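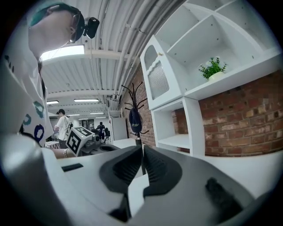
Teal cap, thin glasses.

Thread: Skundivance snack box, skip or cancel?

mcpheefan66
My May box never shipped. The account page says "paused by member." I am the member and I paused nothing. Anybody else?

ElsieNgata
Same. You have to confirm every box now, by email, before noon on the cutoff day. They announced it at the bottom of a newsletter under a recipe for bean dip.

rurkau_rob
I read the bean dip one. Good dip. Missed the policy.

mcpheefan66
So I pay for a subscription and then subscribe to it again monthly. Wonderful.
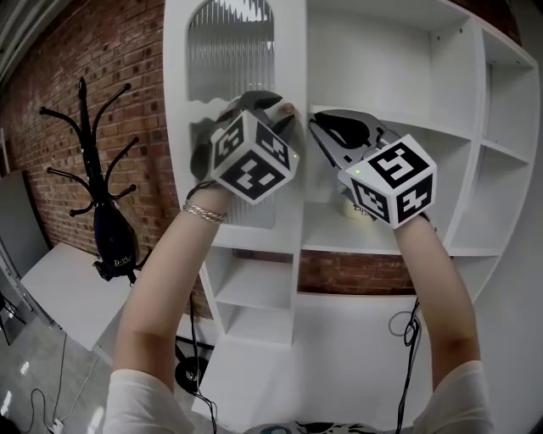
Sanaa Bennani
I'll defend the confirm email, and you can all throw crackers at me. Before this I got 17 boxes I forgot I was getting, and I ran out of places to put them. I'd be happy with a big white shelving unit against a brick wall, cubbies and a little round wooden knob and all, but I'd have it full of seaweed chips by fall. Now if I forget, I save money.

ElsieNgata
Fine for you. I prepaid. Skipped months come off my total unless I write in, and I've written in twice.

Sanaa Bennani
OK, that part is bad. I take back half a cracker.

rurkau_rob
I moved to Rinorix. $2 more a box, no confirming, and they send a card telling you what's in it. The card is usually wrong — last time it promised ginger candy and I got soup. 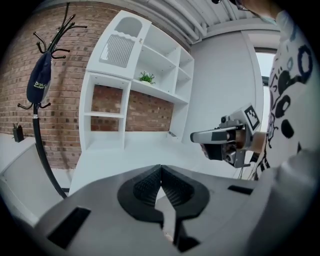 rurkau_rob
Decent soup, though. And they did refund the candy when I asked, which took one email and no phone menu.

mcpheefan66
Does Rinorix let you skip?

rurkau_rob
Up to the day it ships. There's a button. It even works.

ElsieNgata
Skundivance has a button too. It opens the bean dip.

mcpheefan66
Update: chat gave me 100 points for my trouble. The cheapest thing in the points store is a tote bag for 1966.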